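Automation > Handling cells > Bench cells > Okell cell

Okell cell

The Okell cell is a bench station for recording how footwear is picked up, turned and set down. The work is done by a person using hand-held grippers with cameras on them, and the recordings are later used to program an arm for the same job. It was laid out by Sherif Hamdy at the Murnow workshop and is usually run by one operator.

Layout

The cell is built around a small wooden tabletop. A flat sheet with a clear border is laid on the far half to mark the placing area. Shoes are started on the bare wood, where the grain gives the cameras something to track. The standard work piece is a lace-up shoe in black, a colour chosen for being hard to see well. Lamp height is set once, at 165 cm from the floor, and the lamp stand is then taped in place.

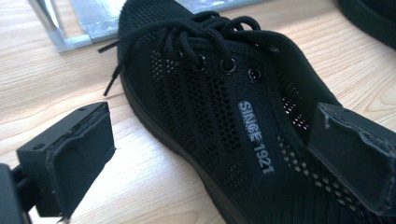 Laces are left tied during a normal run. Trailing ends can catch between a finger and the sole, so they are moved clear at the start of each run and otherwise left alone.

Fingers and pads

Each gripper closes with two block-shaped fingers, and the inner faces take nearly all the wear. Edges scuff first, then the facing begins to fray. The Slaoui maintenance sheet calls for the pads to be checked every 14 hours of use and changed when a fingernail catches on the surface. Tape over the top and inner face is accepted as a short-term repair. It must lie flat, and the zero position has to be set again afterwards, as even a single layer changes the closing distance by a small amount.

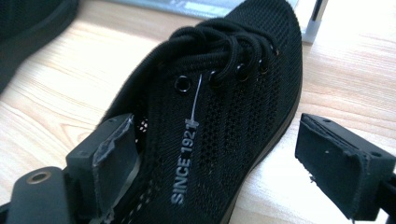

Gripper fingers at a knit shoe; the left finger has tape over its top edge and inner face.

Screws in the finger blocks are tightened by hand. Dust on the blocks is wiped off with a dry cloth. Solvent is avoided near the pads, where it softens the glue.

Wrist equipment and cables

For two-handed work the operator wears a device on each wrist. Cables run back along the forearms and need enough slack for the elbows to straighten. A cable that is too short pulls the device around the wrist and spoils the alignment.
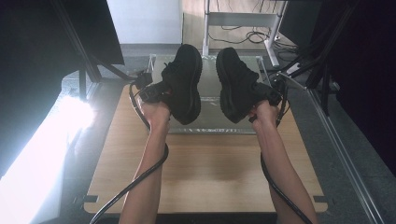
Alignment is checked by bringing both hands together over the sheet and comparing the recorded gap with a ruler. A difference of some 2 mm is allowed. Anything more means the straps are loosened, the devices are seated again and the check is repeated.

See also: Murnow bench; Under mount

Comments (3)

tallow_k: Does the 14 hours include setup, or only recording?

Brendan: Only recording, at least on our copy of the sheet.

pjm: Cloth tape left gum all over our pads. Took most of March to get replacements.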